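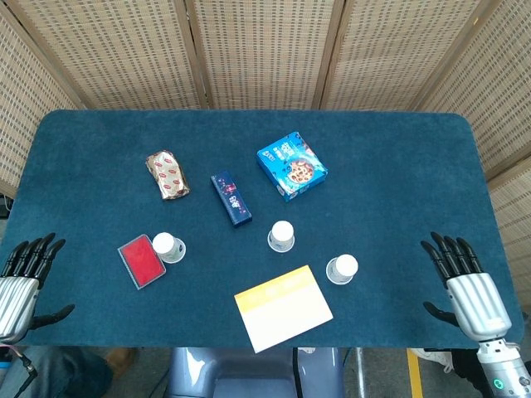 What do you do when a robot hand won't let go? You take your own hand off it, hit the stop button, and wait for the power to drop before you touch anything.

I wish I could say I did those in that order. I pulled first. My fingers are fine, thanks for asking (my mother has asked four times), but I've had a weird week and I want to get it all written down while I still remember which parts were the robot's fault and which parts were mine.

Some background if you're new. I work on the two-handed setup at Grudine, mostly on grasping small things off a tabletop. Snacks in shiny wrappers, little boxes, small white bottles, that kind of stuff. The bottles are my favorites and also the things I complain about most, because they're light and they tip over if you breathe on them. Foil is the other headache. It crinkles, it throws reflections everywhere, and the hand never closes on the same shape twice.

So. We were a good way into a long run, grasp number 3028 according to the log, and the right hand had picked up a bottle and was supposed to set it down again. It didn't. The arm went to the right place, lowered nicely, and then the fingers just stayed shut. The software on my screen said the hand was open. Fully open, 100 percent, in a cheerful green font that I picked myself and now kind of hate.

I figured it was a sticky fingertip. We'd had those before and a little tug usually fixes it. So I reached over and took hold of the bottle, and right about then the controller noticed that its "open" hand wasn't open and tried to correct. For some reason it corrected by closing harder. The thumb came in across my index finger and pinned it against the bottle. It wasn't agony or anything, more like shutting your finger in a kitchen drawer that keeps on shutting.

Mihret Asfaw was at the other end of the bench and got to the stop button before I did. I was staring at my finger and saying "huh." Great instincts, me!

With the power off the fingers relaxed enough that I could slide out. I had a red line across the knuckle and a bruise the next morning, and that was it. I wrote it up the same afternoon, went and had it looked at, and then sat in the hallway for a while eating pretzels and feeling dumb.

Now the fault itself, which took us two days to find. Our hands run through a little driver board called a Grakden, and the Grakden gets its finger positions from Teshome, which is our name for the bit of code that sits in the middle and translates everything. Teshome was written back in September, in a hurry, and it had a timeout in it. If the position reading from a finger went missing for too long, it would fill in the last number it was told to go to. So when the hand cable got flaky, Teshome quit reporting where the fingers were and started reporting where we'd asked them to be. Ask for open, get told open. When the real reading came back for a moment, the controller saw a huge jump and read it as the object slipping, and of course what you do when an object is slipping is squeeze.

Feven Gebretsadik found it by wiggling the cable with the hand clear of everything and watching the raw numbers. Flex it one way, fine. Flex it the other way, and the readings froze. She went back through the saved runs after that and found 92 other dropouts, almost all of them too short for anyone to have noticed. That's the part that bugs me. It had been telling us for months, in a file I could have opened any time.

What we changed: a missing reading now means stop, full stop, and the arm holds where it is until a person clears it. The slip squeeze has a much lower ceiling. The cable has been swapped and has a proper clamp at the wrist end. And I moved the stop button to within reach of whoever is nearest the table, which in practice means I taped down a new bracket and then Mihret took my tape off and used screws.

The house rule is different too – no reaching in while the arms are live, even for a dropped bottle, even if it's rolling. It makes everything slower. I timed a couple of resets and got grumpy and stopped timing them.

Somebody at the Pliltbridge meetup asked me whether soft fingertips would have prevented this. They'd have made it hurt less, probably. The code would still have believed the hand was open. We may try a softer set anyway, if I can find some that don't leave a smear on the foil.

Next up is the left hand, which has the same kind of cable and has never given us any trouble, and I'm going to go through its logs anyway before I trust it with anything. If you've dealt with frozen finger readings on your own setup, leave me a comment, especially if you found a way to spot them that doesn't involve wiggling wires for two days.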